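To: Cerora Odd Sightings list
Date: Nov 3, 2020
Subject: Re: [odd-sightings] the lights over Brurnivgate, again

Hello all,

I've been meaning to answer this one properly and kept getting pulled away, so please forgive the length. I have a fresh pot of coffee and the house to myself, which is a dangerous combination, as the older members of this list know!
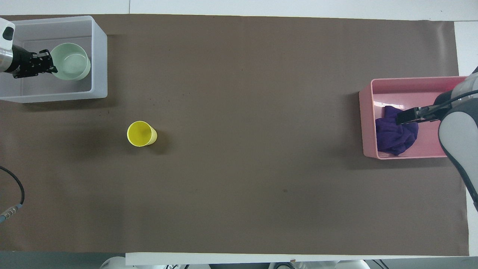
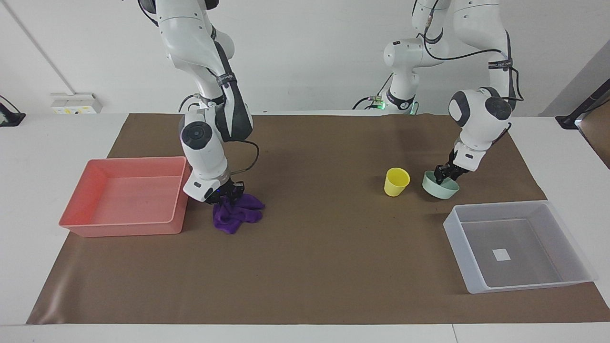
Now then, the lights. Here's the part of the earlier message I wanted to get to:

> I watched the clip from the Zurgate overlook three times and I can't
> see how it could be a plane. There are three orange lights in a row,
> they hang there without moving, and then they go out one at a time
> from left to right. No sound at all. The person who posted it says
> it lasted 19 minutes, though the clip is a lot shorter than that.
> My brother-in-law says flares. Has anybody on here ever seen flares
> do that? I'm not saying it's visitors from space, I'm only saying I
> would like somebody to tell me what it is.

I have seen flares do that, or something very close to it. I was living on the far side of the lake in those days, and one February night the whole street came out in slippers and coats to look at a row of orange lights sitting above the ridge. They hung there just as you describe. They weren't really still, of course. They were drifting down on little parachutes, very slowly, and from far off you couldn't tell, because there was nothing beside them in the dark to measure against. When the first one dropped behind the ridge it looked for all the world as if somebody had flipped a switch. Then the next one went, and then the last. We stood out there long after our feet had gone numb, and I still remember how disappointed I was when the paper said it was a rescue drill.

So my vote is with your brother-in-law, but only a soft vote. The 19 minutes bothers me. The ones I saw were gone in far less time than that, unless more were being dropped as the first ones burned out. It could also be that the person was guessing. I know I can't tell five minutes from fifteen when I'm excited and looking up.

What would help a great deal is the original file. The copy going around has been posted and reposted so many times that the lights are just orange smudges with squares around them, and when people brighten it up and say they see a "hull" behind the lights, I'm afraid they are looking at the squares. Somebody counted 3928 comments under it, and I read perhaps the first 400 before I gave up. A good half were arguing about that hull. I did like the person who lined up the radio mast in the clip with a daytime view from the same overlook. If that's right, the lights were right down on the ridge line, and that fits with things dropping behind it.

If anyone is near Zurgate and feels like a drive, the overlook is an easy walk from the parking area on Route 86. Take a compass reading on the mast and one on the notch to the left of it, and write both down before you get back in the car (I say this as someone who has forgotten them by the first stop sign). I'd go myself but my knee isn't up to the steps at the moment.

I also still have my old Zariņš star chart, and I'm happy to check what was up that evening if you can give me the date and hour of the clip. I don't think it was planets, not with three of them in a row and all orange, but it's a pleasant way to spend an afternoon and I'd like to be able to cross it off.

Please do keep posting these. Even the ones that end up being flares get me out on the porch with my binoculars, and last week I saw a lovely long meteor that way, green at the front end, right over the neighbor's garage.

Warmly, and with apologies for going on,
Your friend with the bad knee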